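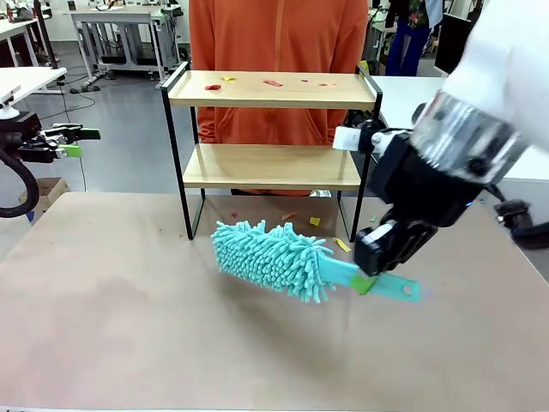
**Dusting** is the household job of lifting fine, dry dirt off furniture, shelves, sills and ornaments. It is one of the oldest and most ordinary kinds of housework, done a little differently in nearly every home, and the word covers everything from a quick flick along the mantelpiece before visitors arrive to the slow business of emptying a china cabinet and wiping each cup in turn.

## What dust is

Household dust is a mixture, and the recipe changes from house to house. Most of it is made up of fibres from clothing, bedding and carpet, along with skin flakes, pet hair, pollen, bits of soil carried in on shoes, and soot where there is a fireplace or a busy road close by. Homes in dry inland districts collect a good deal more soil, often of a colour the locals can recognise at a glance (people who grew up with red dust will tell you it never entirely leaves the curtains).

## Tools

### Feathers and wool

Feather dusters have long been popular, and ostrich feathers are the favourite because the fine barbs are soft and hold dust quite well. Cheaper feathers tend to be stiffer and push the dust along. Lambswool dusters, usually on a longer handle, are well liked for ceiling fans, picture rails and cobwebs, and the natural grease in the wool helps the dirt to cling.

### Cloths

The plain cotton duster, very often yellow, is still sold almost everywhere. Old singlets, flannelette sheets and worn-out tea towels do the same work, and many households have never bought a duster at all.

### Microfibre

Microfibre is a very fine synthetic, generally a blend of polyester and polyamide, and the split fibres give it a large surface for dust to catch on. It comes as flat cloths, mitts and dusters, the last of these often in chenille, where the pile is gathered into thick, soft strands that reach nicely into grooves and around chair legs. It can be used dry or slightly damp. Fabric softener is best left out of the wash, as it coats the fibres and they lose their grip.

## Method

The usual advice is to start high and finish low, leaving the floor until last. Shelves are easier once they have been cleared, and open-sided ones want a wipe underneath as well as on top. Timber is dusted along the grain. A barely damp cloth keeps dust out of the air, though it shouldn't be used on unsealed wood, gilding or flaking paint.

Opinion differs on how often it ought to be done. In her household manual *The Clean Sill*, Kerttu Huttunen favours a little every morning before the windows are opened, while Gerrit Timmermans, writing for the Iltstead household newsletter, thought once a fortnight was plenty for any room that wasn't slept in, and rather cheerfully let his bookcases go until May.

## Care of dusters

Feather dusters are shaken outdoors and, now and then, swished through lukewarm soapy water and hung up by the handle to dry. Lambswool is washed by hand in cool water and combed out. Cotton can go through a hot wash.

## See also

- Spring cleaning
- Carpet beater
- Furniture polish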